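Oletti Bench Frame for Two Arms

Frame kit for a pair of tabletop robot arms
Sold by Trollico, Watport
Ships flat, arms not included

The Oletti is a bench frame for people who are putting together a two-arm setup at home or in a shared workshop. It gives you a rail assembly along the front of the table, a base plate for each arm, and uprights at the back for whatever you want to hang there. You supply the arms, the tabletop and the wiring.

We started making it after building the same frame for ourselves too many times. Most small arms come with a clamp meant for one desk edge. With two of them on two clamps, the distance between the bases drifts every time somebody leans on the table, and any program you saved the day before is off by a little. Bolting both bases to one set of rails fixes the distance and lets you change it when you mean to.

What is in the box

Aluminum extrusions for the front rails, cut and deburred
Two back uprights with feet
Two base plates, black
Bolts, slot nuts and corner brackets, with spares
One hex key
Printed instructions and a drilling template

Putting it together

Plan on around 3 hours for the first build. Lay the front rails on a flat floor and leave every bolt finger tight until the uprights are on and the frame sits without rocking. Then tighten from the corners inward. Slide the base plates on before you close the ends of the rails. If you forget, the ends come off again with four bolts.

Set the distance between the arms last. The template has marks every 10 mm, starting from the center. For work where both grippers have to reach the same spot, begin with the plates well apart and bring them in a little at a time, running the arms slowly with one hand on the power switch. Elbows need more room than you would guess from a drawing, and they swing outward when the wrists come together.

Run the cables along the outside of each arm and leave a loose loop at the elbow and another at the base. A cable that is snug when the arm is folded will pull when it reaches. Use soft ties and check them after the first evening of use. Boards can go below the rails, near the bases, where they stay out of the reach of the grippers.

On a finished bench, two arms with white links and black joints stand on black plates at the front and meet over a small paper box toward the middle of the table, with a purple cable running along each one. 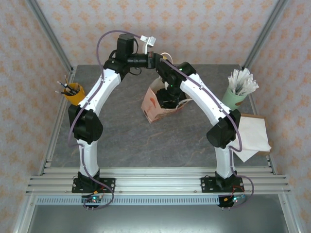 La wrote to us that the plates held their position through a full month of use, but that the bolts on the left upright needed another quarter turn after the first week, and wished the instructions had said so. They do now. The same letter asked for a longer drilling template, which we are working on for April.

Choosing a tabletop

Any flat top will do if it is stiff. Thin shelving bows in the middle and the grippers end up at different heights. A mat or a sheet of cardboard under the work saves the surface when a gripper comes down too hard. Keep cups, pens and other loose things toward the back corners until you know where the elbows go.

Side and back walls are optional. Many people add a back panel so that things pushed off the table stay in reach. Plain board and leftover wallpaper both work. If you use a camera, pick a finish that doesn't shine.

Will it fit my arms?

The base plates come with two common hole patterns and a blank area you can drill yourself. Check your arm's base against the template before you order. We don't recommend the frame for arms that need to be bolted to a floor or a wall.

Price and shipping

The kit is $292. A spare base plate is $50. Orders placed before noon usually leave Watport the same day. The carton is long and narrow, so tell us if the delivery has to go up a tight staircase and we will pack the rails separately — no extra charge.

Returns are accepted on unbuilt kits. Missing or bent parts are replaced free. Write to the shop with the number printed on the inside of the carton lid.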